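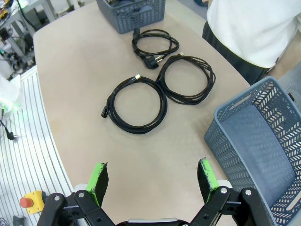

Rallberg has stopped its cable sorting line in the Idorgate building after a gripper closed again while an operator was still reaching over the table. The operator was not injured, but the company decided to keep the robot out of normal production until the fault is understood. The job itself looks simple: coiled black cables lie on a beige table, and the robot must lift them one by one and place them in a gray plastic basket. A red emergency stop button on a yellow housing sits on the white slatted platform next to the table, and it was this kind of button that the operator pressed when the gripper moved.

The incident happened in November, but it became known outside the company only in January 2026, when Rallberg sent a notice to the firms which use the same control software. The software is called Pristar and it is supplied by Tatlı, a small automation company that also trained the Rallberg staff.

According to the notice, the robot picked up a power cord and the plug caught in the loop of another cable. Both cables were lifted together. The control software noticed that the weight was too high, opened the fingers and reported a failed pick. Until this point everything was as expected. The operator then paused the robot from the screen and reached in to separate the two cables by hand.

The pause lasted 24 seconds. After that the fingers closed without any command from the operator, and the arm started to go down to the table. The operator pulled back the hand and pressed the emergency stop. The arm needed 3 centimeters more before it stood still, and the notice says this is inside the limit given for the machine.

"The emergency stop did its work, and we are glad about it," said Ozan Tekin, who is responsible for the line at Rallberg. "But the pause did not do its work. A person who sees the word Paused on the screen will believe it, and our operator believed it too."

Tatlı has confirmed the fault. When a pick fails, Pristar starts a timer of 30 seconds, and when the timer is finished the robot tries the same pick again. The pause command should delete this timer. In the version installed at Rallberg, the command stopped the motion but left the timer running. The operator had pressed pause six seconds after the failed pick, so the retry came while the hand was over the table.

The fault had not been seen in earlier tests, where a failed pick was always followed by a full stop. In the records of the line, Rallberg found 1261 failed picks since the robot was installed. Most of them were caused by tangled cables or by connectors that slipped between the finger pads. The company is now checking in how many of these cases somebody used the pause and whether the arm moved afterward. This work is not finished.

A corrected version of Pristar was delivered before the end of the year. With the new version, the timer is deleted at every pause, and the robot does not start again until the operator confirms it with a separate button. Rallberg has installed it on one table only and is testing it with the same kinds of cables, including power cords with angled plugs, which are the most difficult to separate.

The company has also changed its own rules. Before anybody puts a hand between the fingers or under the arm, the emergency stop must be pressed, also for a short correction. The pause on the screen may be used only for looking. Tekin said that some operators find the new rule slow, as the robot needs to be started again each time, and he understands this complaint. Rallberg is thinking about a light curtain along the front of the table, but there is no decision yet about the cost.

Until the tests are complete, the cables for customer orders are being sorted by hand in another room at Idorgate. Some deliveries have been late by several days. Tatlı asks other users of Pristar to check their version number in the service menu and to install the correction before they use the pause function again. Users who cannot install it at once should switch off the automatic retry.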